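Gradstead slotted shelving unit: six months with towels on it
Posted Tuesday, December 12, 2023

I bought the Gradstead in June for the room where we keep the clean linen. We let out four rooms over a shop, and every bed changeover means a pile of white towels that has to live somewhere within reach. The old pine bookcase had started to bow, and the backs of the shelves smelled stale by the end of each winter. I wanted something grey, plain and open to the air, and I did not want to spend more than 200 pounds on it. Delivered, it came to well under that.

Assembly

The box was in better order than the instructions, which are one folded sheet with drawings the size of stamps. Even so, I had it standing in 39 minutes on my own. The posts push into the shelves and need a firm knock with the heel of the hand. A rubber mallet would be kinder. Check each corner before you go on to the next level, as it is a nuisance to take apart once the top is on.

The shelves

Everything is slotted or gridded, top to bottom. I have ours by the big window and the daylight comes straight through the top shelf, so the one under it never feels like the back of a cupboard. Air gets to the bottom of a stack as well as the sides. I still wouldn't put anything damp on it, but towels that are merely cool from the line do no harm.

The level I use most is the middle one. It is at a good height for me and wide enough for two stacks of folded bath towels with space left over on one side. I keep the taller stack to the right and take from the shorter one first.
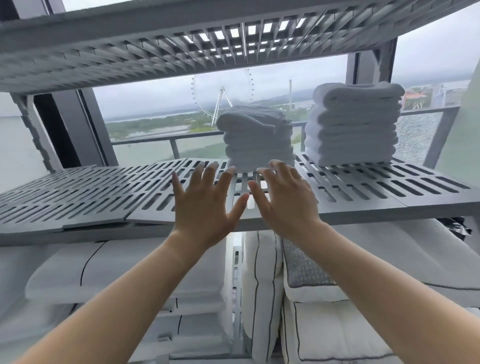 Ghassan Qudah wrote in to ask whether the slots leave lines on the bottom towel, as they had on his Brunet unit. They do, faintly, if a tall stack has been sitting for a week or more. A shake gets rid of them. If it bothers you, lay a sheet of shelf paper down first, though you then lose the airflow you paid for.

My main complaint is with the fit of the surface on the left side. It doesn't sit as one flat sheet there, and you can feel an edge when you slide something across. A thick towel doesn't care. A pillowcase or anything with a loose weave can catch, so I lift those on and off. I wrote to the shop about it and was told it was within what they allow, which I thought a bit cheeky.

Folding on it

I hadn't planned on this, but I now do a good part of the folding on the shelf itself, in front of the stacks. The free space takes a towel once it has been halved, and I can turn the corners in, press the fold flat and lift it straight on to the pile. For opening out a full bath sheet you will want a bed or a table. The front edge is thick enough to rest your forearms near without it digging in.

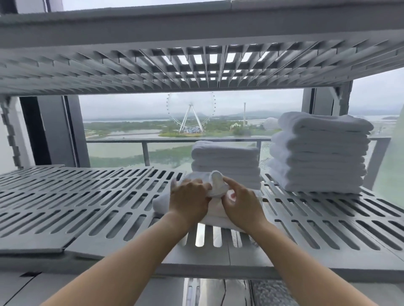

Marwan Sleiman finds the opposite: his middle shelf came out too low for folding, and after 11 towels his back had had enough. Fair point. The levels can't be moved once the posts are cut to length at the factory, so measure against your own elbow before ordering. Anyone tall might look at the Banivine, which has adjustable heights but costs more and takes up more floor.

Cleaning

Dust and lint gather in the ribs under the top shelf. A dry paintbrush gets them out, followed by a damp cloth. I do it once a month and it is a dull job – solid shelves are quicker, no question.

Would I buy it again? For towels, yes. For small things such as flannels, soap or sewing bits I would get something with a solid base, or put them in a tray first. I give it 4 out of 5, with the mark lost for that left-hand edge.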